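## Chapter 13: Trim and Seat Covers

Seats are the part of a car its owner touches most, and the trim decides how long they look new. This chapter deals with fabric covers: how they are cut, how they are fitted over the foam, and why they wear.
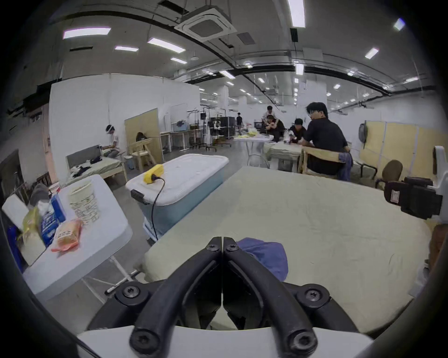 A cover is always made slightly smaller than the foam beneath it, so that it is under tension once fastened. Too little tension and the fabric moves when the driver gets in and out. Wrinkles then form, much like those in the pale cloth on the table, and each ridge takes more rubbing than the flat cloth beside it.

Matilde Carrilho tested 54 front seats from the Gedel Rallon, a small family hatchback. Wear began on the outer bolster – the raised side of the cushion – in most of them. Section 13.2 gives her method.

Stretch also depends on direction. Woven cloth gives little along its threads and far more across the diagonal, so panels must be marked before cutting. 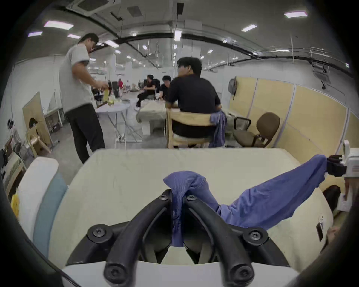

*Fig. 13.2 Violet-blue cloth laid diagonally across a tabletop, one corner clamped.*

Before reading on, look at the seams on any car seat and note which way the weave runs on each panel.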